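**Kuo-hua Hsu**

My sister is visiting Pendberg in September and I want to take her to a bar where seven of us can sit together and talk. The town newsletter's reader poll put Zestadar first with 164 votes, but I've only walked past it. Is it too loud in the evening? Do they take bookings?

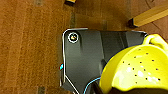
*Yellow colander, dark gray plate*

**gravelroad**

Zestadar is fine before 7. After that there's music and you'll be shouting. They don't book tables, so send two people early to hold the big one by the window. Kitchen closes at 9. 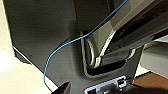
I'd go to Kanaujia instead. It has a back room with one long table and you can reserve it by phone. Look for the side door on the alley, because the front one sticks. The door is dark gray with a bright blue stripe down it, close to the blue of that cable on the dark panel. Parking is free behind the bank.

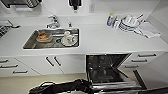 *Sink and open dishwasher*

**Marlene P.**

Second vote for Kanaujia. Get the dumplings. Skip the house red.

I wouldn't put much weight on the poll. The newsletter has 2,808 subscribers and hardly any of them voted. 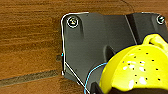 *Wooden tabletop with dark streaks in the grain*

Jostus is quiet too, but it's cash only.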